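Tuesday, May 8, 2018

Dividends, and the people who love them

My old colleague Mererid Trevor retired in March with a portfolio made up entirely of shares that send her money. She doesn't much mind what the companies do. One of them makes drainage fittings. Another, I think, owns car parks. What matters to her is that twice a year, or four times if they are showing off, a sum arrives in her account and she can look at it.

I used to be quite superior about this. A dividend, I would explain to anyone who had failed to leave the room, is simply your own money being handed back to you. The share price drops by the amount paid out, you may owe tax on it, and you are left with a slightly smaller piece of company and a slightly bigger bank balance. If you want cash, sell a few shares. Same thing.

I still believe all of that on paper. I have also now spent six years following it, and I'd like to report some trouble.

The trouble is the selling. Each January I work out what I need from the pot and then I have to go and press the button. In a good year I don't want to press it because things are going up. In a bad year I don't want to press it because things are down and I'd be locking in the damage. There was one flat year, when I put it off for 12 weeks and lived on the money set aside for the boiler. Mererid, meanwhile, did nothing at all and got paid.

Then there is Berrada. I bought it for the yield, which ought to have been the first warning. A yield gets very high in one of two ways – the company has raised the payout, or the price has fallen through the floor – and I did not stop to check which. They held the dividend for two more payments, called it "progressive" in the annual report, and cut it to nothing. I had put in £1,679. I know the figure without looking it up. My present holding would buy a decent bicycle if I already owned the wheels.

Mhairi Rankin, who comments on this blog more sensibly than I write it, asked last time whether I look at dividend cover. I do now. You take the earnings per share, divide by the dividend per share, and if the answer is less than one the company is paying you out of something other than this year's profits. Sometimes that's fine for a year. Berrada managed it for three, and every one of those numbers was printed where I could have read it. 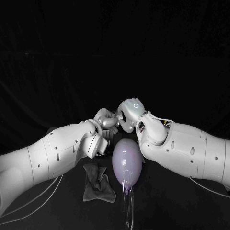 Page 6 of 12

So, the current arrangement. I've kept the dull index fund as the bulk of it and switched from the accumulation units to the income ones, so that whatever the companies pay out turns up as cash. It covers a bit over half of what I need. The rest I sell for, on a date fixed in advance and written on the kitchen calendar, next to the bins.

Is this any cleverer than before? By my own arithmetic it's a shade worse, as there's a bit of cash lying idle between payments. But I sold on the appointed day this year without a single spreadsheet, and I'm prepared to pay a little for that.

Mererid has suggested I look at the drainage people. Cover is 2.1. I've asked her to stop sending me things.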